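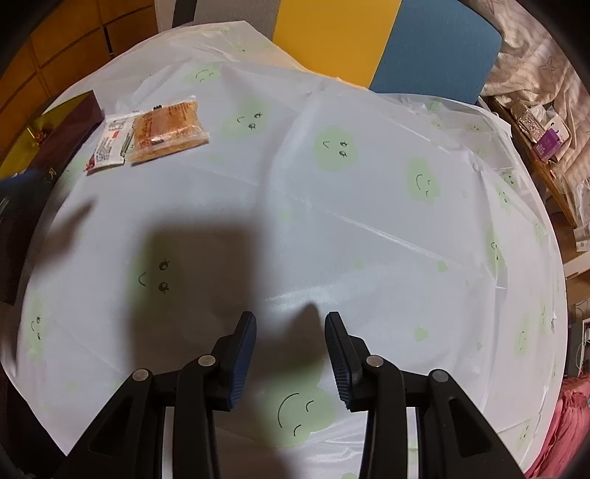 The jaws said they were closed when anyone could see daylight between them, one operator wrote in a fault report that later gave the problem its common name. The Kollgate false-close fault, also called the daylight fault, was a mechanical and software failure affecting the Kollgate, a hand-held two-finger gripper made by Usosau and used to record grasping tasks for the training of robot arms. It was first reported in February 2020 and led to the partial recall of the first production series.

Background

The Kollgate was designed to be carried by a person through ordinary rooms, so that tasks could be recorded without a robot present. Its two fingers are moved by mirrored linkage arms of black plastic, joined by round metal pins, and each finger has a ridged dark blue pad on its inner face. A trigger in the handle opens and closes the fingers. The distance between them is not measured at the pads. It is calculated from the angle of the left inner arm, on the assumption that both sides move together.

The largest user of the first series was Fiore, a recording program that covered household work such as clearing tables, sorting packets and folding cloth. Fiore recordings were checked by Binside, a software package that compared the reported finger position with the expected steps of each task. A total of 2530 grippers were built before the fault was identified.

Description of the fault

In affected units, the pin holes in the outer right arm widened with use. The right finger then lagged behind the left when the trigger was pulled, and in some cases stopped short of the center line. The sensor followed only the left side and reported a full close. The operator could often correct for the lag by pulling harder, which increased the wear.

The fault was hard to notice on large, firm objects, where both pads still made contact. It was most common with thin items lying flat, among them sealed food packets, paper labels and sachets. On smooth table coverings the left finger tended to push such items sideways before the right finger arrived. Binside accepted many of these attempts as completed grasps. Its rules looked for a close signal followed by a lift of the hand, and both were present whether or not anything had been picked up.

Investigation

Usosau at first attributed the reports to operator error and issued a notice asking users to hold the gripper level. Fiore did not accept this finding. It set aside 100 units from regular use and tested them with a thin gauge strip placed between the pads. Of these, 26 failed to hold the strip while reporting a full close. All of the failed units had passed 2000 trigger pulls, and none had visible cracks.

A second inquiry, carried out jointly, traced the wear to a change in the plastic used for the outer arms. The replacement material had passed a strength test but had not been tested for wear around the pins.

Safety

No serious injury was recorded. Several operators reported pinched fingertips after reaching between the pads to feel for play – a check that the original manual recommended. The advice was withdrawn, and a gauge strip was supplied in its place. Reports of wrist strain were also received from users who had been pulling the trigger with extra force. The joint inquiry listed these as a consequence of the fault.

Recall and changes

Usosau replaced the outer arms of all units returned before the end of October. Later grippers have metal sleeves in the pin holes and a second angle sensor on the right side. If the two readings differ by more than a set amount, recording stops and the handle vibrates.

Binside was changed to require an image check of the pads at each close signal. Fiore marked its earlier recordings of thin objects as unverified and repeated part of the work. The remaining files were kept – some groups still use them as examples of failed grasps.

See also

Gripper calibration
Linkage wear
Product recall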